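## Notes from the open house at Norel

Norel opened its handling lab to outside visitors in January, and 34 people signed up for the afternoon session. The program had three parts: a short talk on the controller, a bench demonstration of mixed retail handling, and a question period that ran past its slot. What follows covers mostly the second part, which drew the most interest from our members.

Jaxon Arsenault, who leads the application group, kept his introduction to a few minutes. The lab's current work concerns small retail counters of the kind found in hotel lobbies and office break rooms. The assortment is small, but the shapes vary a good deal, and the fixtures cause as much trouble as the goods. A clear acrylic riser returns poor depth data from most sensors. The edges of the steps show up well enough under good light, while the flat surfaces tend to disappear or to report the depth of whatever lies behind them.

Norel's answer is to lean on a small camera mounted at the wrist, looking down past the fingers, and to treat the overhead depth sensor as a coarse guide only. The wrist view is used for the last part of each approach. The controller, which the lab calls Drutia, holds a geometric model of the riser and fits that model to the visible step edges. Once the fit is accepted, the step heights come from the model and the depth reading for the acrylic is discarded.
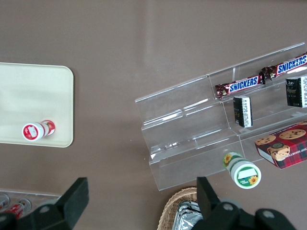
The gripper is a plain two-finger parallel unit. Arsenault said the lab had tried suction earlier and set it aside for this assortment, because wrapped candy bars did not give a reliable seal. Finger grasping has its own limits. A candy bar lying flat on a step leaves little room for the fingertips to get below its centerline, and a closing force suitable for a cookie box will mark a softer product. Drutia assigns a force limit to each product class and slows the final closing motion to keep within it.

Small upright boxes are handled differently. The planner checks the clearance on both sides before it selects a grasp, and if a neighbor is too close it rotates the wrist and takes the box front to back. Jars and bottles lying on their sides are grasped across the body, with the long axis estimated from the wrist image. A printed label helps here, but a wraparound design can also mislead the estimate, and the lab keeps a short list of packages that need a manual correction.

Cycle time was the subject of several questions. The lab's target is 4 seconds from the start of the approach to a secure grasp. In the trial set Arsenault presented, 54 grasps had been logged on the acrylic riser, and 2 ended in a drop. Both drops involved foil-wrapped items, where glare shifted the estimated outline toward one finger. A polarizing filter is under test. He declined to give a figure for unattended running, on the grounds that the lab has not done enough of it.

A visitor from Murakami asked whether the riser model must be rebuilt for every fixture. It must, at present. Entry is by hand — step depth, step height, overall width and material thickness — and takes a technician a few minutes per fixture. Automatic fitting for unknown risers is planned but has no date.

The question period also touched on fingertip wear. Norel uses replaceable pads and inspects them at the start of each shift. Stukis supplies the current pads, and a softer grade is on order for comparison.

Members who would like a copy of the talk slides can request one through the newsletter office. Norel expects to hold another open afternoon once the filter tests are complete, and we will print the sign-up details when they reach us.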